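Learning to fold, one bedroom at a time

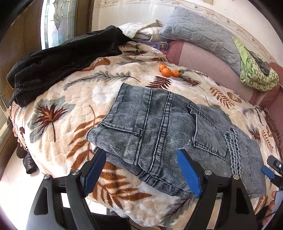 Folding jeans with a pair of hand-held grippers. Each demonstration is recorded from the gripper itself.

Ask a robot to fold a towel in a laboratory and it will probably manage. Ask it to fold jeans on a patterned blanket in someone's spare room and the success rate drops sharply. Noemi Kowalczyk has spent the winter trying to find out why.

Her project, Trimik, doesn't use a robot to gather its training data. People take the grippers home and fold their own clothes with them, on whatever bed they have. In December the group finished its first set of 577 usable demonstrations, out of 600 recorded. Most of the rejects were lost to poor tracking – usually when a gripper was pulled back too fast.

The team then trained two versions of the same control program. One saw only folds made on a plain table at the Moler workshop. The other saw the same number of folds, spread over 30 homes. Tested in four rooms that neither had seen, the home-trained version finished far more of its folds.

Denim is still the weak point. "It's stiff at the seams and soft everywhere else," says Kowalczyk. "The fingers get hold of one layer when they need two."

The next round will add shirts, and a slower closing speed for thick cloth.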